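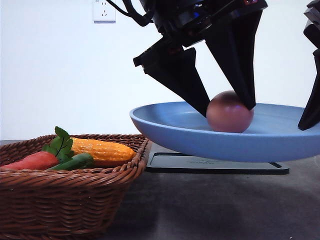 Why do balls bounce?

Drop a ball. It falls, hits the floor, comes back up. Easy. But why?

Gravity first. It pulls the ball down, faster and faster the whole way. Then, smack. Floor. For a tiny moment the bottom of the ball gets squashed flat. Way too quick for your eyes.

A squashed ball wants to be round again. So it pushes on the floor, the floor pushes back, and up it goes!

Does it come back as high as it started? Nope. Never. Some of the energy turns into sound (that's the thump) and a little bit into heat. So each bounce is lower then the last one, until the ball just sits there.

Some balls are better at it. A rubber ball dropped from 200 centimeters might come back up to 80 or more. A ball of clay? Splat. It squashes and stays squashed. No push, no bounce.

Floors matter too. Hard floor, good bounce. Thick carpet, bad bounce. Sand, forget it.

Try it at home
Tape a measuring tape to a wall. Hold a ball at the top and let go, dont throw it. Get a friend to watch how high it comes back. Write it down. Now put the ball in the freezer for 34 minutes, or about that, and do it again. Cold rubber is stiffer. What happens to your number?

Next Thursday: why ice floats.

Manolis Mitsotakis-Vlachou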